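Kitchen automation walk-through, Orkusgate site
Inspection checklist with comments
Completed by Teguh Yeoh, site safety rep, 2nd March
Stage reviewed: simulated kitchen, ahead of the arm going in on level 2

Read before you sign. Answers are Yes, No or Partly. Comments are mine, and the kitchen crew have already told me which ones they'd like toned down. I've left them in.

SECTION A: BEFORE YOU START

A1. Has everyone on the roster been told the arm is coming?
Yes. An email went to all 53 of us at Orkusgate. It was headed "Exciting changes to your bench", so most people assumed it was about the benches.

A2. Have staff been told what happens to their jobs?
Partly. Workholm management says no positions will go, and has put that in writing, in a sentence with the word "currently" in it. I've asked for a sentence without that word.

A3. Is the risk assessment up to date?
Partly. The one in the folder dates from May and covers the old tray conveyor in loving detail. There's one paragraph on the arm. It says "see supplier".

A4. Did we see supplier?
Yes. Corora came out, were very polite and left us a 87-page manual. Chapter one is about the logo.

SECTION B: THE WORK AREA

B1. Is the reach of the arm marked on the floor plan?
No. The plan has a neat circle on it, drawn by someone who has never opened a fridge. Doors swing. Please redraw with every door open, and with a person standing there holding a tray.

B2. Can a person get out from between the arm and the counter without asking the arm nicely?
Partly. Fine from the sink end. From the fridge end you'd need to be thin and in a good mood. Facilities to come back with a wider layout.

B3. Is there an emergency stop within reach of each working position?
Partly. Two are planned and both are on the same wall. One of them is behind where the mop bucket lives. The mop bucket has been there longer than I have and won't be moved by a memo.

B4. Are benches and handles at a height that suits people as well as the machine?
Yes, for now. There was a proposal to raise the prep bench to give the arm an easier angle. The shorter members of the crew responded to this in terms I've paraphrased as "not supported".

B5. Is the building wiring suitable for the extra load?
Not known. The switchboard went in when the building did, in 1987, and its labels are in pencil. Electrician booked. No power to the arm until there's a signed sheet.

SECTION C: HANDLING FOOD

C1. Is there a written procedure for food touched by the gripper?
Partly. We have one for gloves, one for tongs and one for hands. Crossing out "gloves" and writing "gripper" doesn't count as a fourth, though full marks for the colour of the pen.

C2. Is there a cleaning schedule for the gripper, with a name beside it?
No. The schedule says "operator". Under the new roster everybody is an operator, so this will be done by everybody, in the way the microwave is cleaned by everybody.

C3. Is the cleaning counted as work time?
No. This is the one I'd go to the wall for. If the arm takes over fetching from the fridge and a person picks up the wiping down, that person still has a job to do and it needs minutes on the roster. Nugroho, who did the time study, had it at zero.

C4. Are glass items kept off the automated bench until breakage has been assessed?
No. There's glass in the trial layout, on the counter and in the fridge. Assess it or swap it for something that bounces.

C5. Is there a rule for food that gets dropped?
Yes. It's the same rule as for people: bin it, wipe the floor, don't look around to see who noticed.

Simulation views, fridge and counter, for Sections B and C:

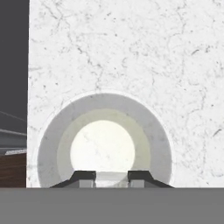
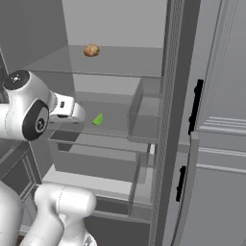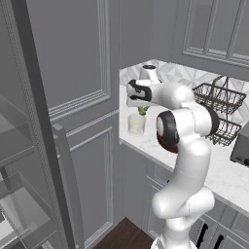
SECTION D: PEOPLE

D1. Has training been scheduled in paid time?
Partly. The day crew are booked in. The night crew have been offered a video. I've watched the video, and it explains how to feel about the arm without ever getting to how to stop it.

D2. Does each shift have someone allowed to shut the arm down without ringing anyone first?
No. Needs fixing before anything else in this section. The draft has the shift lead phoning Corora, whose support line closes at teatime. Anyone on the floor should be able to stop it, and no one should have to fill in a form about lost output afterwards.

D3. Has the pace of work been agreed?
No. The arm doesn't get tired and it doesn't get chatty. The crew do both, and the lunches have always gone out. I want it in writing that people aren't timed against it.

D4. Are breaks protected when the arm is running?
Partly. The roster shows breaks. It also shows a person "monitoring" straight through them. Minding a machine while eating a sandwich is monitoring, and it isn't a break. Pick one.

D5. Is information logged by the arm kept out of performance reviews?
Not answered. I asked twice. The second time I was thanked for my engagement.

D6. Has anyone asked the crew which jobs they'd be glad to hand over?
Yes, because I did it myself with a clipboard at morning tea. Top of the list was emptying the bins. The arm doesn't do bins. Next was reaching into the back of the low drawers, which is murder on the knees, and I've passed that one on to Corora as a serious request.

SECTION E: RESULT

Overall: not ready for live work. Simulation can carry on, since nobody has yet thrown their back out in one.

To be closed before the next walk-through:
Floor plan redrawn with doors open (B1)
Second emergency stop moved, or bucket moved, whichever is braver (B3)
Electrician's sheet (B5)
Cleaning minutes on the roster (C3)
Glass assessed (C4)
Shutdown rights for all floor staff (D2)
Straight answer on logging (D5)

Signed: T. Yeoh
Signed for Workholm: left blank, pen supplied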